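4.3 Loss of the hand pose during upward tilts

The failure that cost us the most time was, on the face of it, a small one. In the Drestton sessions the hand-held gripper would lose track of its own position whenever the person holding it tipped the fingers up towards the ceiling, and the recorded path would then jump sideways, often by more than the width of a shelf. We had seen nothing of the kind while piloting the tool at Figueiredo, and so - rather trustingly, we now think - we had no check in place to catch it. Of the 14 recordings made in March, 5 contained at least one such jump.

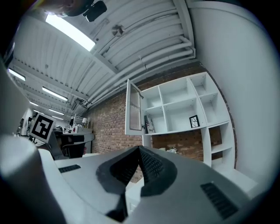
Figure 7. The gripper tilted upwards in the Drestton room.

Tracking in our system depends on the Murkik software finding enough steady features in the wide-angle view, and a steep tilt changes what it has to work with a good deal. The ribs of the corrugated ceiling look very much alike from one to the next, and we suspect that the software was matching one rib to its neighbour and carrying on quite happily from there. The printed marker is still in view in Figure 7, over on the left beyond the white housing, but it is tilted and well away from the middle, where the lens bends everything most strongly. We tried adding 2 further markers higher up, and this helped with slow tilts, though quick ones still gave trouble. The affected recordings were left out of the Trudura comparison in Section 5.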